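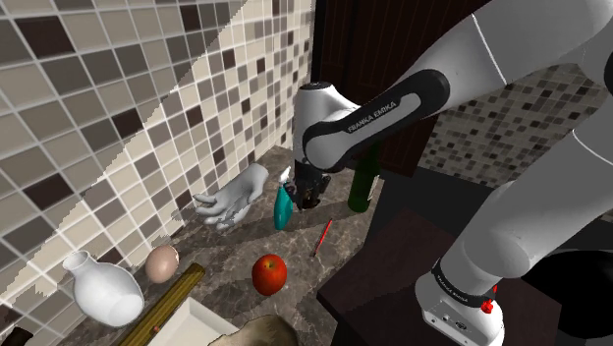
낭독 모임은 책을 많이 읽은 사람만 갈 수 있나요?
한글을 소리 내어 읽을 수 있으면 충분해요.

안녕하세요, 동네 책방 이르카에서 낭독 모임을 꾸리고 있는 조이 크리시코풀로스(Zoi Chrysikopoulos)예요. 8월에 시작하는 여름 모임에 같이하실 분을 찾고 있어요! 이번에는 그리스 단편을 우리말로 읽어요. 한 번에 40쪽씩, 돌아가면서요. 저도 발음이 꼬여서 매번 웃음바다가 되니까 (특히 받침 두 개짜리…) 틀릴까 봐 걱정하지 마시고요.

모임은 매주 저녁 2시간, 장소는 책방 안쪽 방이에요. 참가비는 없고 책은 제가 빌려 드려요. 연필로 밑줄 긋는 건 괜찮은데 볼펜은 참아 주세요ㅠㅠ 마지막 날엔 각자 고른 대목을 녹음해서 작은 음원집으로 묶을 거예요. 목소리 공개가 싫으면 녹음만 빠지셔도 돼요.

신청은 이름, 연락처, 요즘 소리 내어 읽어 보고 싶은 글 한 편을 200자 안쪽으로 적어서 책방 계산대에 맡겨 주세요. 마감은 2018년 4월 19일이고, 결과는 제가 직접 전화드릴게요.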